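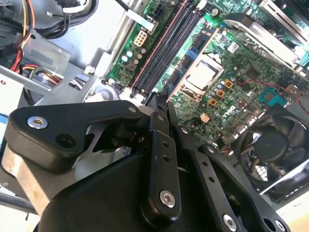
Figura 1. Vista da câmara de punho com a garra sobre a placa-mãe, junto às ranhuras de memória.

Aula 5 – Aprender inserção de peças a partir de demonstrações

Estas notas acompanham a segunda parte do módulo de manipulação. Pressupõem a matéria de cinemática e de controlo de impedância da aula anterior. O código de apoio está na pasta Kenumum do servidor da disciplina.

1. O problema

Inserir um módulo de memória numa ranhura é uma tarefa curta, mas com tolerâncias apertadas. O erro de posição admissível é inferior a um milímetro e o de orientação é de poucos graus. Quando há contacto, a imagem deixa de chegar: as pontas dos dedos e o próprio módulo tapam a zona de encaixe. Na Figura 1, ainda sem módulo montado, já se vê quanto da parte inferior da imagem é ocupado pela garra.

Há mais duas dificuldades. A placa pode aparecer rodada em relação à imagem, como na figura, e por isso a política não pode contar com ranhuras alinhadas com os eixos da câmara. Além disso, há cabos perto da placa, e a sua posição muda de uma caixa para outra.

2. Dados

O conjunto usado nos exercícios tem 200 demonstrações por teleoperação, recolhidas por Aisling Cullinane e Tomás Heffernan. Cada demonstração contém:

– imagem da câmara de punho;
– posição e orientação da garra no referencial da base;
– abertura dos dedos;
– força e binário no punho, amostrados a 500 Hz.

As imagens são gravadas a uma frequência muito mais baixa do que as forças. Para cada imagem guardamos a janela de força que a antecede, sem interpolar. Atenção ao atraso da câmara, que tem de ser descontado antes de formar os pares (ver o ficheiro de calibração).

3. Método

Dividimos a tarefa em duas fases.

Aproximação. Uma rede convolucional recebe a imagem e devolve um deslocamento relativo no referencial da garra. O uso de deslocamentos relativos reduz a dependência da calibração entre a câmara e a base. No treino aplicam-se rotações e variações de brilho; as superfícies metálicas da caixa refletem muita luz e, sem esta segunda transformação, a rede falha quando muda a iluminação da sala.

Inserção. A partir do primeiro contacto, detetado por um limiar na força vertical, a política passa a receber também a janela de força. A saída é uma pose de referência para o controlador de impedância. A rigidez é mantida baixa no plano da placa e mais alta na direção de inserção.

A função de custo é o erro quadrático entre a ação prevista e a demonstrada, com um peso separado para a rotação. Prevemos cinco ações de cada vez e executamos apenas as duas primeiras antes de voltar a calcular.

4. Resultado

Foram feitas duas séries com o mesmo número de ensaios. Com imagem e força, a política completou 49 inserções. Só com imagem completou cerca de metade, e quase todas as falhas ocorreram depois do contacto: o módulo ficava apoiado no bordo da ranhura e o braço continuava a empurrar até ao limite de segurança.

Clodagh Mac an tSaoi repetiu a comparação com outro modelo de placa e observou a mesma ordem entre os dois métodos, com valores mais baixos em ambos. Não temos ensaios suficientes nessa placa para separar o efeito da geometria do efeito da cor das ranhuras.

5. Exercícios

a) Retire a janela de força da entrada e treine de novo. Indique em que fase aumenta o erro de validação.
b) Faça variar o peso da rotação e represente o erro angular final.
c) Proponha um critério de paragem para o caso do módulo apoiado no bordo. Justifique o limiar com os dados.

Entrega até ao fim de junho, em grupos de dois. As dúvidas sobre o controlador devem ser enviadas a Donal Scanlon.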